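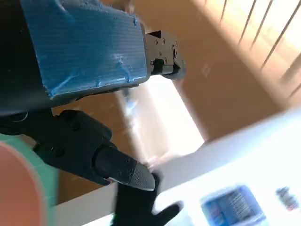

Tape wrinkling on curved duct, how to lay it flat?
I am resealing a 33 ft run of round dryer duct in a crawl space with Skiken cloth tape. Straight seams go down fine. At the elbows the tape bunches on the inside of the bend, like the folds along the lower edge of the blue covering in the photo, and I assume each fold is an air path. The elbows are 90 degree, adjustable. Is there a way to wrap them without creases, or do I need another product?
Asked in August, Home Repair > Ducts and Vents

2 replies

Accepted
Wrong product. Cloth tape does not hold up on dryer duct. Use foil tape. Cut short strips and lay each one across the joint with half overlap. A long spiral wrap will always bunch on the inside radius. Wipe the metal with alcohol first and press the foil down with a plastic squeegee. Do not put screws through the duct, they catch lint. Pull the old tape off completely.
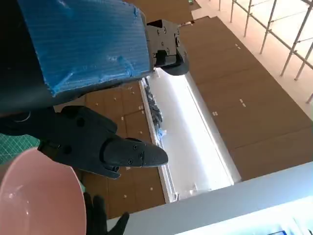
Blue surface with lighter patches near the lower border.

+1 on foil. I used Uviton on mine, no complaints. Also check your total length, elbows count against it. The limit is in the dryer manual.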